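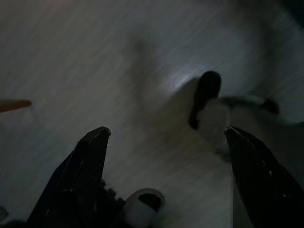
I gave up paper diaries in January and went back to them by spring. The phone was fine for appointments, but I never reread anything on it. So I write at the desk again, the one with the pale grey wood grain, for ten minutes before bed. Mostly it's what I ate, who rang, and what the bus cost. Lucrezia Fabbri, who I used to work with, writes 4 pages a night. I manage half of one — less if I'm tired.

The old diaries go back to school. I read two of them last week and found I'd forgotten a whole holiday in Modico.

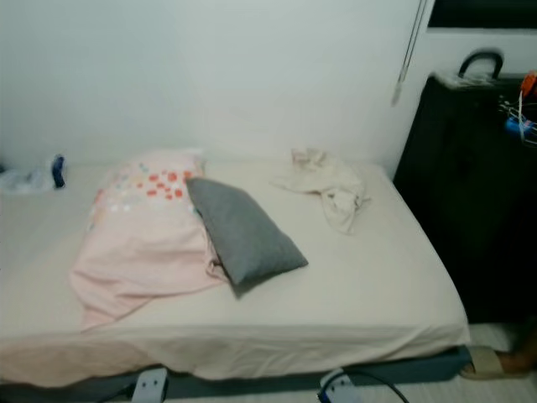

Korkcombe, July 25, 2023

I've started putting the place at the top of each entry, as my aunt did. Changed the bed today, cream sheet on, pink blanket still to be straightened. Posted the parcel to Sveva. Rain after lunch, then a walk to the harbour and back. I need a new notebook by the end of the month.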